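Home | About | Archive | Kitchen | Tea & Water | Contact

The Big Plain Water Post

December 15, 2018

I have been wanting to write this one for ages! If you've been reading since the spring you know I started out writing about tea, and then about kettles, and then somewhere in September I noticed that most of what I was scribbling in my notebook was about the water. How it tasted cold, how it tasted after sitting on the counter overnight, why the same tea was so flat at my old apartment and so bright in Brinville. So I gave in. Tea will be back in January (I have a tin of something smoky waiting), but today is all water, and mostly it's about what you pour it into.

My own interest in this goes back to a lunch at Todorova, the little soup place by the Brinville bus station. They bring you a glass of tap water before you've even got your coat off, in a short heavy tumbler, and I remember drinking it and thinking, why is this so much nicer than mine? It was the same town water. I had left a half-full glass of it in my sink that very morning. I went home and tried every vessel in the cupboard, mugs included, and by the end I was very full and completely hooked.

Now, you don't need any gear for this. A clear table helps, and a light-colored one helps a lot more than I expected. My kitchen table used to be dark wood and every glass on it looked a little gloomy. On a white tabletop you can see everything: the level as it climbs, the bubbles, the gray shadow a glass throws off to one side. I like a matte surface too, as the shiny ones bounce the lamp right back in your eyes.

And then the glass itself. Short, straight, thick at the rim. Put it down by itself with plenty of space around it and bring the bottle over to it. I used to pick up the glass and hold it in mid-air while I poured, and I have mopped a lot of floor on account of that. 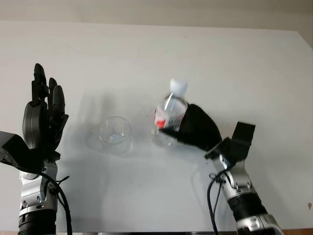

Pouring from a bottle

You would think there was nothing to say. There is so much to say!

A full bottle of water is top-heavy in a funny way, and a soft one is worse, because it gives when you squeeze. Hold it around the middle, over the label, with your thumb on the opposite side from your fingers. The label gives you a bit of grip, and the wall of the bottle caves in less there than it does up near the shoulder. Cap off, of course (I say this as a person who has tipped a closed bottle over a glass and waited).

Tilt slowly until the water just reaches the lip and then wait a beat before going further. The glugging everybody knows comes from air fighting its way back in past the water, and if you keep the angle shallow the air gets a clear path and the pour goes quiet. A quiet pour is the loveliest thing. I practiced over the sink with one bottle, filling it up again and again, and the improvement was quick.

Stop at two thirds. I know it looks stingy. A glass filled to the top can't be carried, and you can't get your nose over it either, and I promise you do want your nose over it.

Rinse first, too. A glass that's been standing upside down in a cupboard tastes of cupboard. Mine certainly did, and I'd gone years without noticing.

Glass or plastic?

I was a terrible snob about this and I'm trying to be better. I bought a set of Florano tumblers when I moved (thick base, thick rim, they feel wonderful) and for months I wouldn't touch anything else. Then I took a sleeve of clear throwaway cups along to the Stavov street fair to do a tasting table with a neighbor, and I had to eat my words. A thin rolled rim is nice to drink from! It's a different kind of nice. The water lands further forward on your tongue and seems colder, though I wouldn't swear to that in court.

What plastic cups don't have is any weight. They skate around. Breathe on one and it's off across the table. So for those I do the reverse of what I said up top, and keep a light hold on the cup while I pour, well down the side. Squeeze near the rim and it goes oval, and then the water finds the low point and runs down your wrist.

If you're tasting several waters, stick a small label on each cup, close to the rim, where your hand won't cover it. Write on it before you stick it. And lay out the bottles with their own labels facing you, because I love reading those. The small print is half the fun, and it's a good way into the flavor: some brands list their minerals in a neat panel and some tell you almost nothing at all. Bottles from abroad are my favorites, even the ones where I can't read a word and have to go by the numbers. I've got a shoebox full of soaked-off labels already. 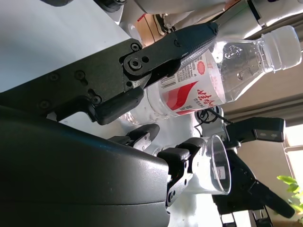 One reader wrote to me after the September post to say that I was overthinking all of it, that the only thing that changes the taste of water is the temperature, and that anybody pouring two cups from one bottle at the same moment would never tell them apart. I loved getting that email and I took it as a dare.

So I tried it. Same bottle, a Florano tumbler and a plastic cup, both rinsed, both left on the table for 12 minutes, eyes shut. I got it right 9 times before I got bored, and missed twice. Temperature does matter hugely, the reader is quite right there. Fridge-cold water hides almost everything and room temperature hides nothing. But the rim is so easy to feel that I don't think I was tasting much difference at all, I was just feeling it with my lip, and my lip was telling my brain a story. I find that thrilling! The glass is part of the drink.

I'm going to try it again with mugs, and with the little enamel cup I take camping, which makes everything taste of pennies and which I adore.
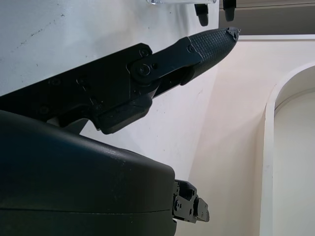 The other thing I want to test is how long an opened bottle keeps its taste. I have a feeling it's a day, maybe less if the cap isn't screwed down properly, but it's only a feeling, and I've got a notebook page ruled up and ready. Small bottles, big bottles, one on the windowsill and one in the dark. I'll mark each cap with a dot of nail polish so I can't muddle them.

One bit of blog news before I go: the September post has been read 1,834 times, which is more than everything I wrote about kettles put together. Thank you! I would love to know what you all drink your water from. Leave me a comment, and tell me if the tap water is good where you live.

Comments

mugs_only: A mug, always, a big blue one with a chip in it. Water from a glass feels like being at the dentist to me. I did try your slow pour this morning, though, and the glugging stopped right away. Very pleased with myself.

Anonymous: Does it matter if the tumbler comes straight from the dishwasher? Mine taste faintly of soap no matter what I do.

Reply from the author: Mine used to as well! Try half the detergent and a quick rinse under the cold tap before you fill it.

brinville_north: Our tap water has been cloudy since they dug up the road, but it clears from the bottom up if you leave the glass standing. Quite pretty to watch. Please do the enamel cup next.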